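Reading Horror Comics, Unit 4: The Page Turn

Last week I rambled about lettering, so let's get to the thing I care about most, the page turn. A comic can't play a creaky violin at you. What it has is the bottom right corner of a right-hand page, and then your own thumb. Everything scary has to be arranged on either side of that.
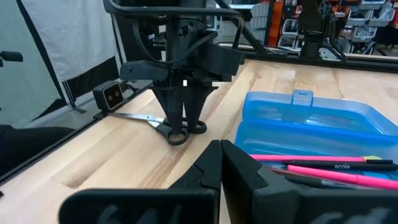 Panel borders do a lot of the quiet work here. Take the opening of Drillolari, where every panel is the same tall slot and you start to feel boxed in long before the cellar door shows up (I counted nothing, I just felt it!). Cropping helps too. Put something big and dark right up close, like the two black gripper fingers with the pale bench behind them, and the reader has to look past it to get at the rest -- a cheap trick, and I love it. Fison does it with the backs of people's heads for a whole chapter.

Now, what goes on the far side of the turn? Usually the splash page. Radwan saves its first one for so long that I'd stopped expecting it, and I yelped on a bus. 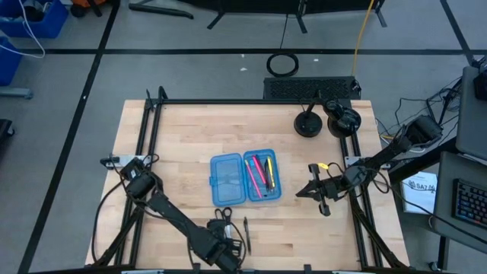

Oriel disagreed with me on the class board and said the splash in Radwan comes too late, that by then she'd made up her own monster and the drawn one was a letdown. Fair enough. Bring that argument to discussion, please, and bring the pages with you.

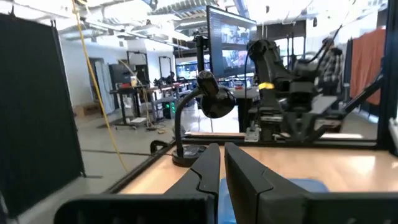 Fig. 3. Gripper over the tabletop, black rail at the far edge.

For next time, read the first two chapters of Grirkberg and write me 500 words on one page turn. Just one! Tell me what you knew before it and what you knew after. Drafts can run to 1,000 if you get carried away, but trim before you hand it in.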